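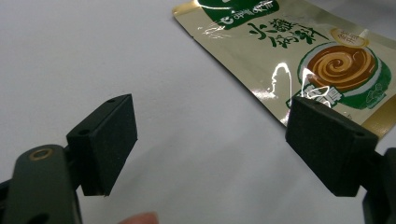
Grasp width estimate wrong on glossy packets

Project: Pindard width tracker
Component: perception / jaw opening
Status: fixed on branch, waiting for merge
Reported by: Dodunham bench
Assigned to: Washington Bragança

Problem

The tracker reads jaw opening from the wrist view by fitting a line to the inner face of each pad and taking the gap between them. On the glossy seasoning packet the right-hand line jumps off the pad and settles on the packet. The reported opening then drops by 22 mm for a few frames and comes back. The replay tool marks each dip as a grasp, so the episode gets split in the wrong place.

Out of 175 episodes in the Monday batch, 67 had at least one false split. Cardboard and cloth items in the same batch were fine.

Steps to reproduce

1. Check out the tracker at the release tag and load the default config.
2. Replay any foil packet episode with the overlay on.
3. Step through the approach, with the jaws open and the packet beyond the right pad.
4. Watch the right-hand line. It leaves the pad when a bright patch on the foil sits next to the pad edge.

Expected: opening stays flat until the jaws move.
Got: opening dips and recovers while the jaws are still.

Log

Entry 1. First guess was exposure. Re-ran with the gain correction switched off. Same dips, same frames. Put it back on.

Entry 2. Dumped the edge map for the frame at the start of this ticket. The glare streaks on the film give a stronger edge than the black pad does against the table. The fit takes the strongest edge in the search window, and where the pad overlaps the packet the window has both in it.

Entry 3. Ran the same code on a view with only a plain white surface behind the jaws, to check that the fit is sound with no object near it.

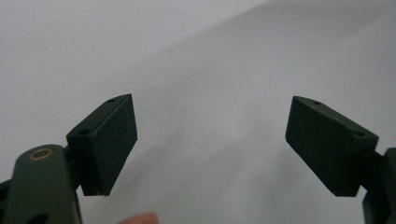

Jaws open, no object. Baseline for the pad edge fit.

Both lines sit on the pads and the opening does not move. There is a soft shadow on the background at upper right but it has no effect on the result. The fingertip at the bottom, between the jaws, is outside the search window.

Entry 4. Tried narrowing the search window. Helps with the packets but loses the pads when they close quickly, so backed it out.

Entry 5. Changed the fit to use the small holes on top of the pads as anchors. Two per side, and their spacing is known from the drawing. The edge line is now only accepted if it agrees with the anchors. If it doesn't, the last good value is held for up to 7 frames, then the sample is marked invalid.

Entry 6. Full re-run of the Monday batch. No false splits left in the packet episodes. One episode has a run of invalid samples where an object covers both holes on one side. The splitter skips them and the split point is right.

Fix

Branch: pad-anchor-fit
Config: set edge_mode to anchored. The old value, strongest, still works and is still the default until the merge.

Left to do

Gikerden pads have a different hole spacing, so the anchored mode will reject every line on those. The spacing needs to move out of the code and into the tool file. Figueiredo have asked for the same thing, see the linked ticket.

Batches from before May have not been re-run. Anyone using foil items from them should run the splitter again with the new mode before training on them.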